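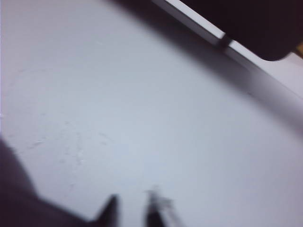
The White Table at Cirnwood, Scuffs and All

Home | Studio | Gallery | Classes | Visit | Contact

Filed under: Gallery, Our Rooms, Furniture We Love

Print this page | E-mail this page

I keep promising to do a page on the big white table in the back room, and every time I start I end up wiping it down instead. So I've stopped wiping and started typing! If you've taken a class with us at Cirnwood you've had your elbows on it. It's where the bookbinding happens, and the card making, and the Lachance orders get wrapped, and most of us eat lunch on it when the front room is full (sorry, Elsa, I know we said no soup).

The top

Pale, smooth, matte, and a little blue when the light is flat. People ask me if it's gray. It's white! It just goes a cool gray wherever a shadow crosses it, and then it's bright again at the other side. I used to fuss about that when I was matching papers, and now I carry the papers to the window and stop arguing with the table.

I do love a matte top for working on. The old one we had was glossy and you'd be trying to line up a fold with the ceiling light glaring back at you. Mahtab Naseri put up with that table for longer than anybody should have, and she was the one who spotted this one in the Jarerard clearance room. We paid $40 for it. Forty! Dean Whitlock drove it over in his brother's van with one end sticking out and a red dish towel tied on it.

The marks

Look toward the left and you'll find the scuffs, a patch of thin light and grayish streaks with some smudging in among them. That's my favorite part, and I'm not going to pretend it's tidy. A bit higher and farther over there's a curved mark so faint you could miss it altogether. I've heard three theories about the curve. Carter says a paint can. Elsa says a mug. I say a compass, and I'm sticking to it, although I have no evidence whatsoever.

We did try to get the streaks out. Uvonine cream took care of a glue spot near the other end and made no difference here, and then Evander Tennant had a go with a damp cloth and baking soda and a lot of confidence. Nothing. They're part of the table now. If you come in with a brand-new bone folder and you're nervous about scratching something, please relax, the table has been through worse than you.

The white edge and the dark shape behind it

There's a long white edge running across the top at a slant, with a short dark bit crossing it partway along. It catches the light better than the tabletop does, so it always looks cleaner than it is (handy). Behind it is something big and nearly black, rounded where it curves away at the right, and after all that pale surface I rather like having one heavy dark thing up in the corner. White on white is lovely for about a minute and then I start looking for something to rest my eyes on.

You get a tiny bit of warm tan up there too. I'd have that color all over the room if I were allowed.

What goes on here most weeks

Card makers have the table in the morning and they bring their own everything, including a kettle. The folding group takes over after lunch. In June we folded 300 little envelopes for the library sale, and by the end of it I was folding in my sleep, and my thumbs had opinions. Dean kept them in shoeboxes and lost one of the boxes. It was under his coat.

Evening classes are smaller and quieter. Mahtab teaches the sewn bindings, and she's very patient, and she will let you unpick your thread as many times as you need to. We can seat 13 if people are friendly about elbows and leave their bags in the hall. Please do leave your bags in the hall!

Looking after it

A soft cloth, warm water, a drop of dish soap, and wipe it dry. No scouring pads. Cutting mats go down before any knife comes out, and glue pots stand on a saucer. If you spill ink, shout. Nobody will be cross with you, but ink on a pale matte top moves into the surface faster than you'd think and whoever is nearest the sink needs to run.

Carter wants to sand the whole thing back and repaint it over the summer. Elsa is with him, and Mahtab is very much not, and I go back and forth depending on how much coffee I've had. I did price up the paint and brushes and it wasn't bad at all. But then we'd lose the curve, and we'd never settle the mug question.

Coming to see it

The back room is through the front shop and down the one step (mind the step). Mornings have the nicest light. If a class is on, wave at whoever's teaching and come in along the wall, and if you have your own theory about that curved mark, tell Evander. He's writing them down on the back of an envelope, of which we have plenty left.

Back to Gallery | Next: The Paper Drawers

Print this page | E-mail this page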